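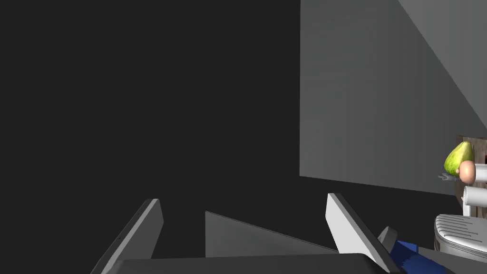
Left gripper in the simulator, view from behind the fingers

Home education > Resources and records > Secondary

Thread: Keeping evidence of work for the annual enquiry, what format?

pellmell_k
Posted 15/03/2024
Our eldest moves to secondary age work in May and I want to change how we keep records. At present everything is in lever arch files, one per subject, and I am out of shelf. The local authority sends an informal enquiry once a year. Last time I replied with a written report of 6 pages and no samples, and it was accepted without questions.

Options I am considering:
1. Scan everything, discard the paper.
2. Scan a selection, keep the paper for one year.
3. Written log only, no samples.

I have looked at the Lorkadgate planner, which has a log and an upload area. The free tier stops at 300 files. Does anyone use it for more than one child?

tansy_row
Option 2. We have done this for four years with two children. I scan one piece per subject per fortnight at the lowest setting that can still be read. Pencil needs the contrast turned up or the maths disappears.

File names matter more than the software. Mine are year, month, child's initial, subject, in that order, so they sort themselves. If you let the planner name them you will have a folder full of "scan(14)".

old_ledger
Option 3. You are not obliged to send samples, and once you have sent them one year they tend to be expected the next. A report describing the provision, the resources used and the progress made is enough in most areas. Keep the paper for your own purposes if you like it.

tansy_row
old_ledger wrote: "once you have sent them one year they tend to be expected the next"
I don't send them. I keep them. The scans are what I write the report from. Without them I can't remember in March what we were doing in October.

old_ledger
Then a log does the same job with less work. A line a day in an exercise book.

hob_and_kettle
We used Lorkadgate for a year with three children. Notes:

- The 300 limit is per account, so all the children share it. We hit it before the spring.
- A PDF of many pages counts as one file. Combine each month's work into one PDF per child and the limit stops being a problem.
- Export gives you the log as a spreadsheet. The uploads come out as a separate zip with the subject tags missing. This is the main fault.
- The attendance grid can't be switched off. We ignored it.

I went back to plain folders on a hard drive with a second copy on a memory stick.

pellmell_k
Thank you, the missing tags would bother me. Is there any way to get them into the file names before upload?

hob_and_kettle
Only by typing them in yourself. At which point you have folders, and don't need the planner.

quarterdeck9
Disagree slightly. The log part is good and searchable, and searching is what you want when you are writing the report. I use Lorkadgate for the log and upload nothing at all. Work samples go in a box file. The box holds a year if you are strict. Ours is not always strict.

For anyone doing science at home, keep the practical write-ups separately from the rest. We follow the Spahić course and it asks for a dated record of each practical, 8 of them in the first year. The college we spoke to wanted to see these and had no interest in anything else.

pellmell_k
Does the Spahić course supply a template or do you make your own?

quarterdeck9
It supplies one, two sides of A4. The box for results is too small. We staple a sheet to the back.

mizzle_and_co
I am in the Stumudcombe group and we had a talk on this in the autumn. The advice there was to put the educational philosophy first in the report, then resources, then one paragraph per subject. Length was not thought to matter. Mine came to 8 pages and a friend's to half that, same reply to both.

old_ledger
I would query the philosophy section for an established family. If it was in last year's report, refer back to it and state whether it has changed. Repeating it adds length and gives more to pick over.

mizzle_and_co
Possibly, but our officer changes nearly every year and the new one does not seem to get the old file. I would sooner repeat a page than have a second letter asking for it.

old_ledger
Fair point if the files are not passed on. Ours has had the same officer throughout.

tansy_row
On scanners, as it will come up: a sheet-fed one if you can find it second hand. I paid 80 pounds for mine. Flatbed is slow for anything longer than a few pages, but you need one for anything with glue on it. Never put collage through a sheet feeder.

hob_and_kettle
Phone is adequate for most of it. Daylight, page flat on the floor, no flash.

pellmell_k
Decision for now: log in Lorkadgate, selected scans in folders named by tansy_row's method, paper kept for one year, nothing but the report sent out. I will start with maths and see how long a month takes.

Separate question. Has anyone moved from the Zondville maths books to something else at this age? The answer pages for the third book have errors in the ratio chapter and I am tired of checking them.

quarterdeck9
There is a corrections sheet for book three, you have to email and ask for it. It covers ratio but misses two in the chapter on bearings. Start a new thread for alternatives, there will be opinions.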